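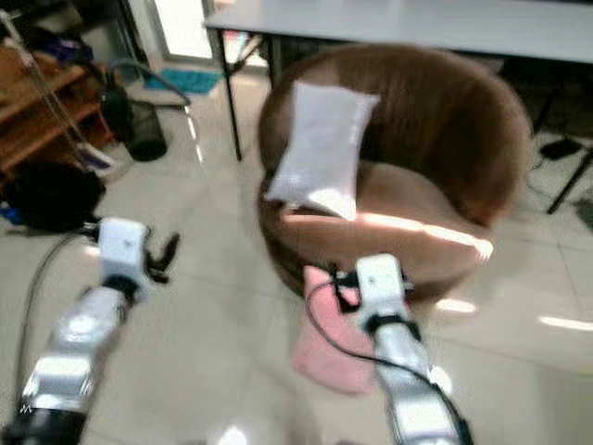
7/21/23
By Laimutė Šimkus

Selling used furniture from home, quick version. I get asked this alot so writing it all down in one go before the weekend. Chairs, side tables, small stuff. Not doing beds, not doing pianos.

First, price. Search your local listings for the same kind of thing and look at what's still sitting there after two weeks. Those are priced too high. Go under them. Single armchair in decent shape, no big name, I start at 75 and I'm happy at 60. Don't type "OBO" unless you like getting messages at midnight offering you ten bucks.

Don't list on five sites. Two is plenty. You forget to take one down and then somebody is mad at you in your driveway.

Title: what it is, color, width. That's it. "Brown tub chair, 28 in wide" beats "GORGEOUS cozy reading nook must see." People search for chair. Nobody searches for nook.

Measure before you post. Width at the widest part, depth, height, seat height. Seat height matters more than you'd think, older buyers always ask. Also measure your own front door while the tape is out. Sold a loveseat in December to a very nice couple from Ustholm and we had to take the door off the hinges to get it out. Never again.
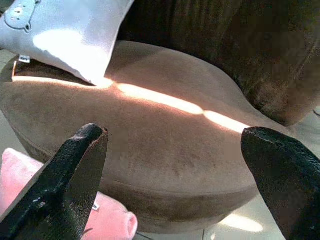 Cleaning comes before the listing, day before if you can. Vacuum with the brush head, get down in the crack behind the cushion, then do the arms. Fabric type decides the rest. Something suede-like, same as this brown seat, I go dry first: soft brush, one direction, then a white eraser on any shiny spots. Check the tag for a cleaning code. W means water is ok, S means solvent only, X means vacuum and nothing else. No tag? Test underneath where it won't show and wait till it's dry to judge. Don't soak anything. A soaked cushion takes days and can smell worse than when you started.

Smells: baking soda, leave overnight, vacuum. Smoke smell mostly doesn't come out, just say so in the listing. Pets too. Say cat if there's a cat.

Photos. Daylight, lights off, one from the front, one side, one back, one of every flaw. Yes the flaws. I put scratches in photo 2 and my no-shows dropped way down. Sarmīte Jõgi does all hers against a white sheet and they look great but I don't have the patience.

Description, copy this and fill in:

Type / color
Width x depth x height, seat height
Age if you know it
Flaws
Pets or smoke, yes or no
Price, cash or app
Pickup area and which days
Stairs or no stairs

Messages. "Is this available" gets one reply: "Yes, when can you pick up?" If they answer with a time, great. If they answer with a story, move on. First person with a real time gets it, I don't hold without a deposit. Anyone wanting to send a mover and a check for more than the price is a scam, block and done.

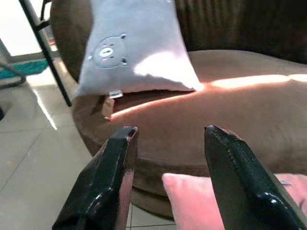
Pickup day, text them in the morning to confirm. Street number only after they confirm. Have the thing by the door or in the garage so no one needs to walk through the house. Money first, then help load. I keep an old blanket and 4 ratchet straps handy becuase people show up in a hatchback with nothing.

Keep a list of what sold and for how much. Notebook is fine. Mine came to 800 last year from stuff I would have put on the curb.

If it doesnt sell: drop the price after a week, once. Another week, drop again or donate. New first photo helps more than a lower price sometimes. After that it's taking up room.

Will do one on shipping small items later, got to run.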